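Bows, Roses and a Floor Like Marble: A Talk With the Decorator of Travska

Published Friday, May 5, 2023

The woman who chooses the wallpapers at Travska, a small decorating studio in Stinau, does not like white walls. "White is a decision people make when they are tired," she told me when we met.

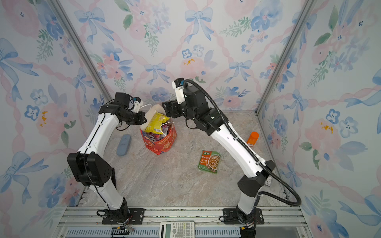 Her favorite this spring is a watercolor pattern with blue bows, pink ribbons and soft roses. "I was afraid of it in March," she said. "I kept the roll in the closet for two weeks. Then I put it on three walls at once, and I was not afraid anymore."

She insists that a small space can carry a big pattern - even better than a large one. Under the flowers she likes a gray floor with a marble look. "The floor must be quiet. If you put roses also on the floor, you get a headache before lunch."

Of the 385 samples she keeps in the studio, most come from Imix, and the older ones from Le Goff. Customers may take three home. She asks them to look at the paper in the morning and again with the lamp on. "They come back with a different one than they wanted."

I asked if she has flowers on the walls in her own home. She laughed. "In the kitchen, yes. In the bedroom my husband voted, and we have stripes."

Related items
Paint or paper for a narrow hallway?
How we measured 300 old rolls
Le Goff patterns from the attic
Cleaning light floors without streaks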